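Home Kitchen Garden Weekend Reading Subscribe

The Scoop in the Bag

In praise of the small yellow tool that keeps a pantry honest

January 13, 2025

My grandmother kept a teacup in the flour. It had lost its handle long before I came along, and it lived at the bottom of the bin all year, so that baking anything at all began with rolling up a sleeve and feeling around for it. I have been thinking of that teacup a good deal this winter, mostly because I've spent the better part of it writing about dry goods (the beans, the oats, the crunchy little mixes that come in foil-lined pouches) and about the things we use to get them out again.

You would think there was nothing to say on the subject. A bag is open, you want some of what's in it, you tip it over. And then you are on your knees by the stove with a dustpan, picking sesame seeds out of the grout, and you begin to see that there might be an article in it after all.

What I've come around to is the plain plastic scoop with a long handle. Mine is from Skilton, a housewares shop two towns over that still wraps everything in newspaper, and I paid less for it than for the coffee I drank on the way home. The length is what matters. A short scoop puts your knuckles against the foil, and your knuckles come out dusty with whatever was in there, and you wipe them on your sweater. With a long one you can push the bowl right down into the heap and keep your hand up in the clean air. I like a bright color too, because a yellow scoop half sunk among little brown bits, with flecks of green and orange in them, is a thing you can find without your glasses.

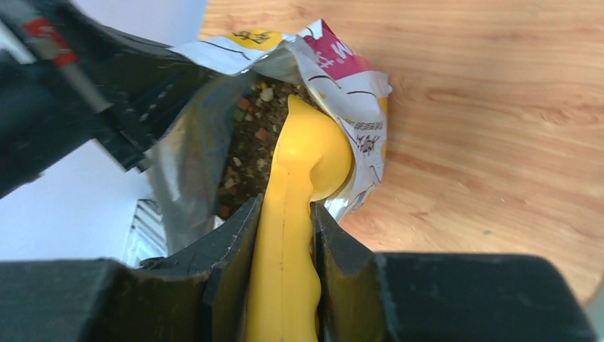
Open it wide first

The most useful habit I picked up is folding the top of the bag back on itself before I go anywhere near it with a scoop. Roll the rim outward, the way you'd turn down a sock, and let the silver side show. It will be crumpled and lopsided and that's perfectly fine! What you want is a mouth that stays open by itself. Stand-up pouches will mostly manage this if they're more than half full. Once they get low they start to lean, and then I hold the rim with one hand and scoop with the other.

Go in at an angle, down one side, and bring the bowl up slowly. If your mix has big pieces and small pieces, the small ones will have drifted to the bottom since September or whenever you bought it, so give it a gentle turn before you measure. My 1000 gram bag of soup mix from the Daher market was practically all lentils by the time I got to the end of it, and we had one very plain supper on account of that.

As for where the scoop goes between times, opinion in my house is divided. I was brought up on the teacup and would happily leave it in the bag. The other view, which I will admit is the cleaner one, is that it ought to be washed, dried all the way through and kept out where a person can reach it. Look for a little hole near the end of the handle, as plenty of them have one. I put up a brass hook inside the pantry door, 23 inches below the top shelf, and I've been pleased with it every day. 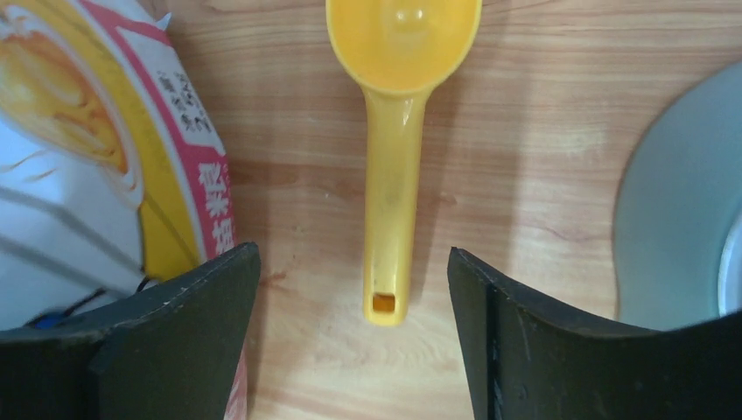
A long, straight handle with a small hole near the tip makes for easy hanging.

Closing up

Now for the part everybody skips, me included. A pouch that has been left gaping overnight gives you stale crackers and, in a bad year, moths. We had moths once, in the old apartment on Clulell Street, and I threw out 50 dollars' worth of good grain and cried a bit over the buckwheat.

So take the time. Stand the bag up in the middle of the table, where there's space to get at it from both sides, and gather the top together with both ends of the opening held at once. Pinch from the outside corners toward the center. 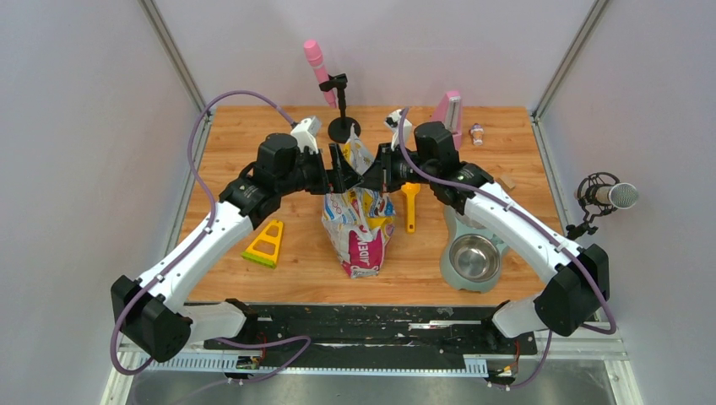

Press out what air you can as you go, working upward from the level of the food, and then fold the top over twice and clip it. A clothespin does very nicely. I used to own a set of Mernenano clips, the heavy ones with the rubber teeth, and they're lovely, but they have all gone off to live in other parts of the house, on chip bags and sheet music and one lampshade.

Write the date on the clothespin if you're that sort. I'm not, though I do keep the newest bag at the back, and before I go shopping I lift each one to feel how heavy it is. The oats were light this morning.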